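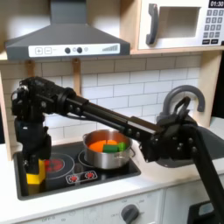
October, after lunch

Play kitchen, hob side. Marcelino and I spent the morning going over the unit before it goes back into regular use. Notes below so Neusa can pick it up from here.

Worktop: white surface wiped down with a damp cloth and a drop of washing-up liquid. Two old tape marks near the front needed a second go. Don't use the Fleso spray on it again, it leaves a film.

Hob: the black panel sits in its cut-out but had lifted a touch at one corner. Pressed back with four dabs of glue and a bag of rice on top for 46 minutes (meant to be 30, phone call). Flat now. The red print on the left burner is still clear, and so are the two little burner icons on the white label. I'd like to keep them that way, so no scouring pads.

Pot: the steel one stays on the right burner as the standard layout. The flat orange food piece goes in on the left with the green vegetable beside it. Adoración calls the green one a cucumber, I had it down as courgette on the box list. Changed the list to "green veg, long" and left it at that. The pot shows every fingerprint, so dry it with the soft cloth.

Tap: grey, curved. It had been swivelling too freely, and the washer Casimiro cut from a bit of inner tube has stiffened it up. Turned it back and forth by hand until I got bored and it held. Will check again at the end of the month.

Tiles: the grout lines in the splashback pick up dust. A dry toothbrush works, a wet one just turns it to paste.

Hood: grey paint is fine. One screw at the back was loose, done up a quarter turn. The light-wood hooks under the shelf are both firm – I hung a ladle off each overnight and neither had moved this morning.

Spent so far on this unit: about 261, mostly the Tejada order. Receipt is in the blue folder.

Still to do:
spare washer for the tap, ask Casimiro
new lid for the food box, the old one has split
photo of the finished layout to tape inside the cupboard door
Neusa to say whether she wants the second pan out or put away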